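Collecte de démonstrations en cuisine, poste Flistovau

Dernière mise à jour : décembre
14 partages · 3 commentaires

La page regroupe les notes de la campagne de collecte menée sur le poste cuisine de Flistovau. L'objectif est de constituer un jeu de démonstrations pour l'apprentissage par imitation d'une politique de saisie et de dépose sur plan de travail encombré. Le poste a été monté par Abilio Paredes, qui assure aussi la relecture des épisodes avant versement dans le dépôt Aller.

Une démonstration correspond à une consigne en langage naturel, un enregistrement vidéo et la trajectoire articulaire associée. La durée maximale est fixée à 60 secondes. Au-delà, l'épisode est clos automatiquement et classé « incomplet », même si l'objet a été saisi. Les incomplets sont conservés dans un répertoire séparé et n'entrent pas dans l'entraînement de base.

Le décor est celui d'une cuisine domestique ordinaire. Nous avons gardé le grille-pain, le mini-four et le blender au fond du plan, ainsi que les contenants courants sur le côté. La première série, enregistrée à Stoltdale sur une table unie, donnait de bons taux de réussite en interne et des résultats médiocres dès que le fond changeait. Les objets de manipulation sont des aliments en peluche : pastèque, bananes, épi de maïs. Leur déformation à la fermeture de la pince tolère une erreur de position qu'un objet rigide ne pardonne pas, et les opérateurs débutants produisent ainsi des trajectoires exploitables dès la première séance.

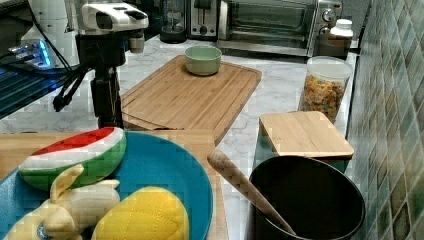
Les consignes sont réparties en 7 familles, du transfert simple (assiette vers planche) au transfert vers un récipient creux. La seconde catégorie pose le plus de difficultés. Le bord du bol impose une approche verticale, et la caméra ou le capteur monté sous le carter de la pince perd l'objet de vue pendant la descente. Pour ces épisodes, l'opérateur marque un arrêt au-dessus du récipient avant d'ouvrir les doigts. Cet arrêt est annoté comme phase distincte.

Entre deux épisodes, la disposition est modifiée selon une feuille de tirage générée par Mathew, notre outil de planification. Chaque disposition sert à 10 démonstrations au plus, puis les planches, l'assiette et les bols sont déplacés. Les appareils du fond ne bougent qu'au changement de série. Une orientation d'objet déjà tirée peut revenir, à condition que le récipient cible soit différent.

Points à vérifier avant l'enregistrement :
- câble du bras dégagé sur toute la course ;
- balance des blancs verrouillée, le marbre clair faussant l'exposition automatique ;
- consigne saisie avant le premier mouvement, sans correction ultérieure ;
- position de repos atteinte et confirmée par le contrôleur.

Les défauts relevés à la relecture sont surtout des saisies par l'extrémité de la peluche, suivies d'une rotation pendant le transport. Elles restent valides si la dépose est correcte. Sont rejetés les épisodes où la main de l'opérateur entre dans le champ, ceux où un objet non visé par la consigne est déplacé, et ceux dont le décalage entre vidéo et codeurs dépasse 7 images.

Le format de sortie n'a pas changé depuis la série de Stoltdale. Les champs « phase » et « récipient » sont désormais obligatoires ; les anciens fichiers ont été complétés à la main, sauf le lot de calibration, qui reste en l'état.

Pour toute anomalie d'index dans Aller, indiquer le numéro d'épisode et la famille de consigne à Abilio Paredes.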